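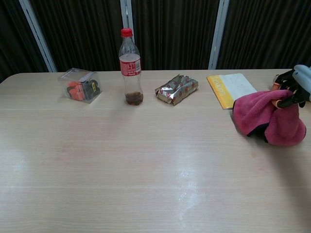 The Ten-Minute Table

Give me a table with a few days of living on it and I'm happy! A soda bottle with one last swallow in the bottom, a crumpled foil snack packet, a booklet half under a pink towel, a little clear box of odds and ends. I love it all, because a table like that is so close to being lovely again.

Sang-wook Ahn feels the same way. He runs the Leltau, a shared house with 13 bedrooms and one very popular common room, and he has been clearing its tables every evening for years. His method is wonderfully plain. Cloth goes first (towels, napkins, somebody's scarf), and suddenly you can see what you've got. Then trash and recycling in one trip — finish the soda or pour it out, rinse the bottle, put the cap back on. Paper gets stacked flat. Small things stay in their box.

I'm a huge fan of that clear box. Ahn bought his first ones at Maluleke, a housewares shop near the station, for 95 cents apiece, and he never bothered with labels. You look through the side and there are your things!

Last comes the wipe, and pale wood-grain tops are a joy for this. Use a barely damp cloth, follow the grain, then go over it again with a dry one while the overhead light is on, so any streaks show up right away. Ahn starts at nine in the evening and is usually back on the couch with his tea by ten past.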